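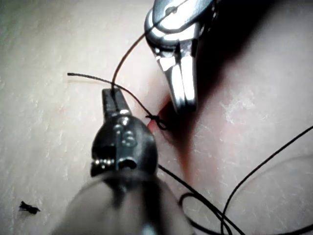
3.2 Setup and care of the suturing cell

Figure 4. Wrist view over the practice pad. The dark instrument is holding the black suture near a tied knot, at the edge of the incision.

We would like to spend a little time on the daily care of the cell, as we wish someone had done for us when we began at Plernow. The wrist camera sits close behind the tool, so a good part of its view is always taken up by the blurred gray shaft at the bottom (Fig. 4), and we learned to aim the mount so that the jaw tips fall near the middle.

Before each session Eckhard Vogler closes the jaws on a short length of thread and pulls gently, 3 times, and if it slips at all he takes the instrument off and cleans the jaws. The small screws at the joint are checked after every 8 sessions; in October we let this slide, and we paid for it with up to 11 lost grasps in one afternoon! Clipped thread ends are lifted off the pad with tweezers between runs. Rainer Reinholz wrote the camera alignment routine, named Gikine, and it is run again whenever the tool has been removed.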